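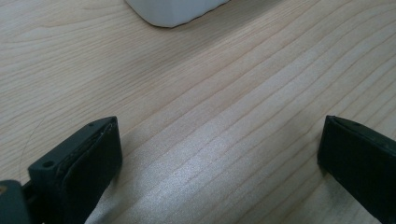
Ceten Council Election Results

2 min read
Print | Email this page

Every booth result from the Ceten council elections, finally in one tidy set! There are 2341 rows, one per candidate per booth, covering 59 booths across the Nullach and Sisay wards. I've wanted this to exist for years, so please dig in.

Columns

- ward: Nullach or Sisay
- booth: name as printed on the returning officer's sheet
- candidate: surname first
- votes: first preferences only
- informal: booth total, repeated on each row

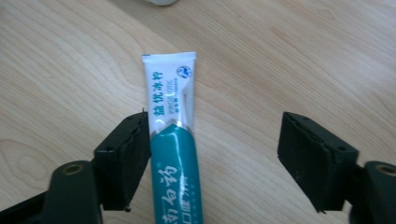

Toothpaste tube on a wooden tabletop.

Known gaps

Postal votes are lumped under Sisay until I can get the split. Booths with fewer than 200 votes are flagged "small" (be careful with swings there, they jump all over the place). Grininik changed wards between polls, so check the year before comparing.

Updates

Last refreshed September 2026. Corrections are very welcome, and scanned tally sheets even more so!

This site uses cookies. Accept | Manage settings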